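Houseplant swap returns to Flomarlow with cuttings for everyone

The spring plant swap is back at the Flomarlow community hall this April, and if last year is anything to go by, you'll want to get there early and bring a bigger bag than you think you need!

The idea is as simple as ever. Bring a healthy plant or a rooted cutting, get a ticket at the door, and trade it for anything on the tables. Doors open at 10 a.m. and the swap runs until the last pot is gone, which last year was a little after 1 p.m. There's no charge, and you don't have to know a thing about plants to take part.

Meron Woldemariam started the swap in her own driveway with 18 plants and a folding table. Last spring 47 households took part, and several people drove over from Berhe after seeing a flyer at the bakery there.

"I had one spider plant that would not stop having babies," Woldemariam said. "I put a note on my mailbox and people just came. I still get photos of those plants. One of them is bigger than my dog now."

New this year is a repotting corner, run by Aiguo Feng and Hagos Alemayehu. Bring your root-bound plant and a pot one size up, and they'll show you how to loosen the roots, fill in around the sides and water it in. Potting mix is being supplied by Wovetti Garden Supply on Mill Street, which is also putting a stack of used nursery pots by the entrance. Take as many as you like.

Feng is especially excited about the propagation table next door, where kids can start a cutting in a glass jar and carry it home. He'll have tradescantia, mint, coleus and a huge amount of pothos – his own plant has made it all the way around the kitchen window and started back the other way.

"Pothos is the one I hand to people who tell me they kill everything," he said. "Cut just below a node, stick it in water, change the water once a week. In a month you've got roots. It's a great feeling, even when you've done it a hundred times."

He does have one caution for pet owners. Pothos can make cats and dogs sick if they chew on it, so it belongs on a high shelf or in a room the animals don't use. The swap tables will have a separate section for pet-safe plants, including spider plants, peperomias and Boston ferns.

Gemechu Gebreyes will be back with his African violets, which went in minutes last time. He's growing extra this year and asks that people take no more than 2 each so that they go a bit further.
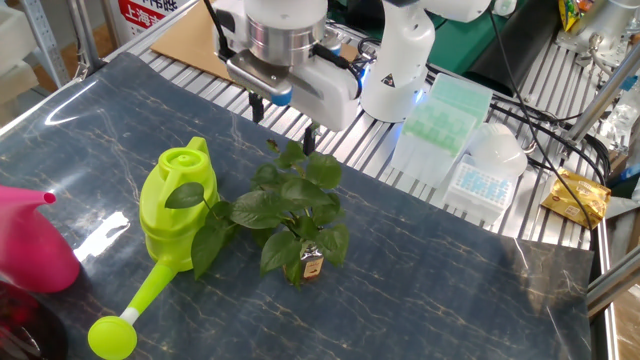

A pothos-like plant with a lime-green watering can. Leafy houseplants are always popular swap picks.

Please check your plants for bugs before you bring them, especially under the leaves, and label them if you can. A piece of masking tape with the name and how much light it likes is perfect. Plants with gnats or mealybugs will have to stay outside.

Outdoor starts are welcome too. Tomato and pepper seedlings should be at least 4 inches tall, and please leave mint in its pot – your neighbors' flower beds will be grateful.

Parking is behind the hall, with the ramp entrance on the left side. Anyone with spare jars for the propagation table can drop them at Wovetti during store hours.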